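2024-06-25, 기록실 옆 방. 오전에는 혼자, 오후에는 Zyanya Beltrán과 같이.

## 오늘 할 일로 적어 둔 것

- Plarkomstead 시의회 회의록에서 표결 기록을 다시 세기
- 기권과 불참을 나누는 규칙을 확정하기
- Wader 스크립트가 왜 5월 회의를 두 번 읽는지 찾기
- 코드북 새 판에 "철회" 항목을 넣을지 결정하기

## 오전

어제 저녁에 돌려 놓은 Wader의 결과를 먼저 보았다. 전체 안건은 1,552건이다. 그중에서 의원 이름이 하나하나 적힌 표결은 951건이고, 나머지는 "이의 없음"으로 통과되었거나 위원회로 돌려보낸 것이다. 지난주에 내가 발표에서 말한 숫자보다 적다. 지난주 숫자에는 5월 회의가 두 번 들어가 있었다. 발표 자료를 고쳐야 한다.

두 번 읽은 이유를 찾는 데 한 시간이 걸렸다. 5월 둘째 회의는 시장에 대한 불신임안 때문에 중간에 정회했고, 다음 날 아침에 속개했다. 의회 사무국은 이것을 한 회의로 보지만 회의록 파일은 두 개로 올렸다. 두 번째 파일의 앞부분에 첫 번째 파일의 내용이 그대로 붙어 있다. Wader는 파일 이름만 비교하니까 다른 회의라고 생각한다. 회의 번호와 안건 번호를 같이 비교하도록 바꾸었다. 바꾼 다음에 다시 돌려서 중복이 없는 것을 확인했다.

주의할 점: 안건 번호가 없는 긴급 동의가 있다. 번호가 비어 있으면 지금은 제목의 첫 문장으로 비교한다. 같은 날 같은 의원이 같은 문장으로 동의를 두 번 내면 하나가 없어질 수 있다. 지금 자료에서는 그런 경우를 찾지 못했지만, 다른 시의 자료를 넣을 때에는 다시 보아야 한다.

불신임안 자체의 기록도 읽었다. 표결까지 가지 않았다. 발의한 의원이 속개 후에 철회했고, 의장이 철회를 받아들일 것인지를 의원들에게 물었고, 그 물음에 대해서 이름을 부르는 표결을 했다. 그러니까 우리 표에는 불신임안이 아니라 "철회 동의에 대한 표결"이 들어가야 한다. 신문은 이것을 불신임안 부결이라고 썼는데, 절차로 보면 정확하지 않다. 나도 처음에는 신문을 따라서 부결로 입력했다. 입력을 고쳤고, 비고란에 옛 값을 남겨 두었다.

## 기권과 불참

이 문제가 제일 어렵다. 회의록에 네 가지 표현이 나온다.

1. 기권
2. 표결 불참
3. 퇴장
4. 아무 말도 없음 (출석 명단에는 있는데 표결 명단에는 없음)

Vasilakis 코드북은 1번만 기권으로 하고 나머지는 모두 불참으로 한다. 나는 처음에 이것이 너무 거칠다고 생각했다. 예산안 표결에서 한 정당의 의원들이 모두 퇴장한 날이 있는데, 이것은 병원에 가서 빠진 것과 의미가 다르다. 그런데 회의록에는 퇴장한 이유가 거의 쓰여 있지 않다. 이유를 우리가 짐작해서 입력하면 나중에 다른 사람이 같은 값을 얻을 수 없다.

임시로 이렇게 정한다.

- 회의록에 "퇴장"이라는 말이 있으면 퇴장으로 입력한다. 이유는 입력하지 않는다.
- 4번은 "미상"으로 둔다. 불참으로 합치지 않는다.
- 분석할 때에 합치고 싶은 사람은 스스로 합친다.

Zyanya는 4번에 대해서 나와 의견이 다르다. 미상이 많으면 출석률 계산이 이상하게 된다고 한다. 그 말은 맞다. 그래서 출석률은 표결 명단에서 계산하지 않고 출석 명단에서만 계산하는 것으로 합의했다. 이 합의를 코드북 머리말에 써야 한다(내가 쓴다).
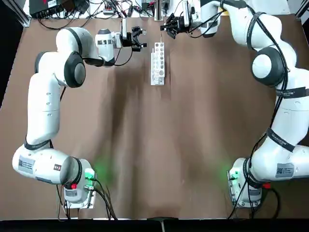
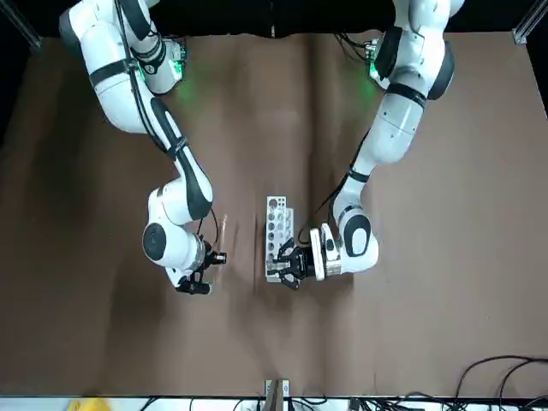
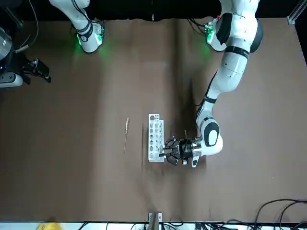 갈색 작업대와 흰 로봇 팔 두 대.

## 오후: 이중 입력

이름이 적힌 표결 중에서 51건은 연습용으로 뺐다. 남은 900건을 둘이서 따로 입력하고 서로 비교하기로 했다. 오늘은 앞부분만 했다. 서로 보지 않고 입력했고, 네 시에 표를 맞추어 보았다.

다르게 입력한 것은 대부분 안건의 종류였다. 찬성과 반대는 거의 다 같다. 지금 종류는 6개이다: 예산, 조례, 인사, 의사 절차, 결의, 기타. "기타"에 너무 많이 들어간다. 특히 토지 매각이 문제인데, 나는 예산에 넣었고 Zyanya는 기타에 넣었다. 코드북에 설명이 한 줄밖에 없으니까 둘 다 틀렸다고 말하기 어렵다. 토지 매각은 시의 수입에 관한 것이므로 예산으로 하자고 내가 제안했고, Zyanya는 매각 조건이 조례로 정해진 경우만 예외로 하자고 했다. 그렇게 한다.

다른 예도 적어 둔다. 주민투표를 실시할지 묻는 안건은 결의인가, 의사 절차인가? Plarkomstead에서는 시의회가 투표 문항까지 같이 의결한다. 문항이 바뀌면 안건이 새로 올라온다. 항만 부지의 용도에 대한 주민투표는 이런 식으로 세 번이나 올라왔고, 제목은 매번 같다. 제목만 보면 같은 안건을 다시 표결한 것처럼 보인다. 첨부 문서를 열어야 문항이 다른 것을 알 수 있다. 우리는 이것을 결의로 하고, "문항 판" 열을 새로 만들었다.

새 열을 만드는 것을 나는 별로 좋아하지 않는다. 열이 늘어나면 비어 있는 칸도 늘어난다. 하지만 이 경우에는 다른 방법이 생각나지 않았다.

## Skisora에 올리는 문제

Skisora는 표를 올릴 때 빈칸을 0으로 바꾼다. 우리에게 0은 "반대"이다. 어제 올린 시험 파일에서 미상 의원이 모두 반대한 것으로 나왔고, 그래프가 아주 이상했다. 설정에서 끌 수 있다고 도움말에 쓰여 있지만 내 계정에는 그 설정이 보이지 않는다. 관리자 권한이 필요한지 물어보는 메일을 썼다. 답이 올 때까지는 숫자를 쓰지 않고 글자로 입력한다.

- 찬 = 찬성
- 반 = 반대
- 기 = 기권
- 퇴 = 퇴장
- 불 = 불참
- 미 = 미상

글자로 바꾸니까 사람이 읽기에도 더 낫다. 숫자로 돌아갈 필요가 없을지도 모르겠다. 계산하는 스크립트는 변환표를 하나 읽으면 된다. 변환표는 공용 폴더의 표결 하위 폴더에 넣었다. 파일을 복사해서 각자의 컴퓨터에서 고치지 말아 주십시오. 지난번에 그렇게 해서 판이 두 개가 되었습니다.

## 의원 이름

성이 같은 의원이 두 명 있고, 회의록은 자주 성만 쓴다. 두 사람은 같은 위원회에 있었던 기간도 있다. 선거구가 옆에 적혀 있으면 괜찮은데, 옛날 회의록에는 없다. 지금은 앞뒤 발언을 읽고 판단할 수밖에 없다. 판단한 줄은 노란색으로 칠했다. 색은 파일을 내보내면 없어지므로 "확인 필요" 열에도 표시했다.

또 보궐선거로 들어온 의원이 전임자의 좌석 번호를 그대로 받는다. 좌석 번호를 의원의 고유 번호로 쓰면 안 된다. 나는 이것을 오늘 알았다. 다행히 Wader는 이름과 임기 시작일을 같이 쓰고 있어서 결과에는 영향이 없다.

## 내일로 넘김

- 발표 자료의 숫자를 고치고, 왜 줄었는지 각주를 넣기
- 코드북 머리말: 출석률은 출석 명단에서만 계산
- 토지 매각 규칙을 앞에서 이미 입력한 줄에도 적용하기 (내가 입력한 것만. Zyanya의 것은 Zyanya가 고친다)
- 의회 사무국에 합쳐진 회의록 파일이 있는지 문의하기. 지난번 담당자가 바뀌었다고 들었으므로 대표 주소로 보내기
- Skisora 답장 확인
- "철회" 항목: 결론을 못 냈음. 나는 결과 열에 값으로 넣고 싶고, Zyanya는 안건 종류로 하고 싶어 한다. 철회 동의가 표결된 경우와 의장이 그냥 선포한 경우를 몇 개씩 뽑아서 다시 이야기하기로 했다.

네 시 반에 백업했다. 이중 입력 파일은 두 사람 것이 따로 있고, 비교표는 아직 내 폴더에만 있다.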